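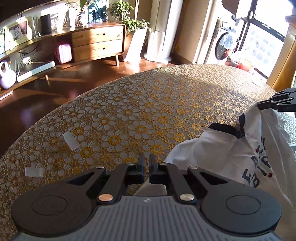 Precious Quiambao wrote to ask whether the bedspread is too heavy for a summer room. Her household uses the Veresari on its own from June through September and adds a blanket after that, and several other customers report the same.

Veresari Bedspread, golden yellow and white
Item 2928

The Veresari carries a repeating flower motif in dense rows. It is intended for daily use on a made bed.

Sizes: twin, full, queen
Care: machine wash cold on a gentle cycle; dry flat
Do not bleach. Do not iron directly on the flowers.

Orders are packed at the Patberg warehouse and leave within 5 business days. Unused bedspreads may be returned within two months of delivery. Inquiries regarding hotel and guesthouse orders should be directed to Manju Mittal, Gunura Home Textiles.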